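Some results from the past few months on the table-clearing work. Short thread, mostly about method.

1/ The question: if a robot arm learns to pick things up from demonstrations, does it matter whether the layout of the table changes a little between demos, or is it enough to collect more of them?

2/ We had 795 demonstrations in total, all by hand control, all with a two-fingered gripper. Mixed objects: crockery, fruit, a bottle. Same white tabletop throughout.

3/ Ghiță is our training code. Pingate is the bit that decides when the arm should stop and look again before closing the fingers. Both were frozen in February so the comparison would be fair.

4/ First policy: all 795 demos, layouts reset to the same marks each time. Second policy: only 201 demos, but everything shifted by hand between runs.

5/ The smaller set did better on layouts neither policy had seen – 38 more successful picks over the same test list. I expected them to be close.

6/ Plates are still the weak point. The rim is low and the fingers tend to come in too flat. Fruit is easier than I thought it would be.

7/ We ran 2 seeds per policy. That is not many. More are queued, and I'll post them even if the gap shrinks.

8/ Write-up will go on the Hukon page once the plots are redone. Arm at work over the plate:

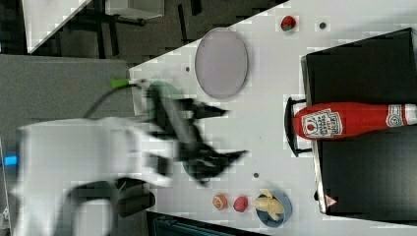
Gripper over the green plate, fruit and ketchup still on the table side.

38 reposts · 201 likes
Filed under: Robot learning, Manipulation
Contact · © Hukon · Back to top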